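Stand: 27. März 2026

# Spielküche für Aufnahmen einrichten: Tipps aus der Werkstatt

Wer einem Roboterarm das Aufräumen in der Küche beibringen will, braucht viele Vorführungen und einen Tisch, der sich nach jeder davon schnell wieder herrichten lässt. Die folgenden Hinweise stammen aus dem Projekt Zundham. Bisher sind 1215 Durchgänge aufgenommen, 879 davon haben wir behalten.

## Tisch und Geschirr

- Weiße Platte, matt abwischen. Glasreiniger hinterlässt Schlieren, die auf den Bildern stören.
- Geschirr in verschiedenen Farben nehmen. Zwei gleich grüne Becher nebeneinander machen die Beschriftung mühsam.
- Leichtes Spielzeug rutscht gern. Ein Streifen Antirutschband unter dem Tellerboden reicht aus.

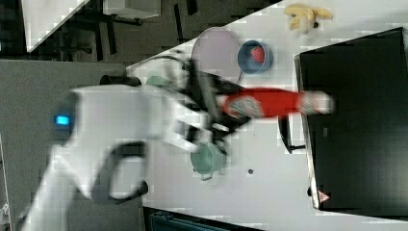
Beim Führen des Arms gilt: gleichmäßig fahren, vor dem Ablegen kurz anhalten. Wer am Ende eines langen Nachmittags hastig wird, sollte abgelöst werden. Bei uns wechseln sich Wanpen Thammasiri und Lertchai Khamphan nach jeweils 20 Durchgängen ab.

## Zurückstellen

Die Gegenstände nicht jedes Mal auf denselben Fleck legen. Lernt das System nur eine Anordnung, greift es später daneben, sobald der Teller eine Handbreit weiter links liegt. Wir würfeln die Startplätze aus und notieren sie vor der Aufnahme.

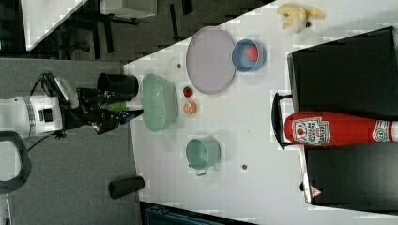 Missglückte Griffe kommen in einen eigenen Ordner und werden nicht gelöscht. Chutima Wiriya sieht sie am Abend durch und schreibt zu jedem ein Stichwort: zu früh geschlossen, abgerutscht, falsches Teil. Bei zwei Ordnern ist es geblieben, mehr Sortierung hat niemand durchgehalten.

## Aufgaben formulieren

Eine Anweisung soll so kurz sein, wie man sie in der Küche sagen würde, und trotzdem nur auf ein Teil passen. Vor der Aufnahme liest sie jemand laut vor, der den Tisch nicht aufgebaut hat.
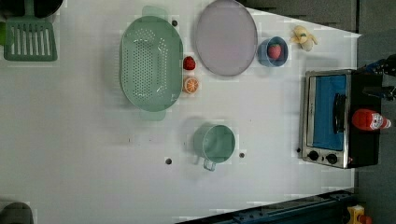
Mehrdeutige Sätze kosten später die meiste Zeit. »Nimm die Erdbeere« taugt nichts, wenn eine in der blauen Schale liegt und eine zweite lose beim Sieb. Besser ist »Leg die Erdbeere aus der Schale auf den Teller«. Auch Angaben wie links und rechts nur verwenden, wenn vorher feststeht, von welcher Tischseite aus sie gemeint sind.

## Weiche Teile greifen

Stoffspielzeug gibt nach, deshalb die Finger langsam schließen und erst heben, wenn sich nichts mehr verschiebt. Flaschen aus Filz möglichst am Körper fassen, nicht am Verschluss. Fusseln nach der Schicht mit einer Kleiderbürste abnehmen, Flusen an den Fingern mit Klebeband. Die Linse am Handgelenk bekommt ein trockenes Mikrofasertuch. 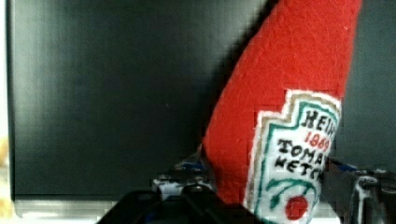
Blair Aitken schreibt dazu: Bei uns hat langsames Schließen allein nicht geholfen. Wir haben dünnes Moosgummi auf die Finger geklebt, danach ging es mit Filz deutlich besser. Allerdings muss man es regelmäßig erneuern, und alte und neue Aufnahmen sehen dann etwas verschieden aus. Ich würde den Wechsel im Protokoll vermerken.

Das Protokollblatt hat inzwischen eine Spalte für den Fingerbelag.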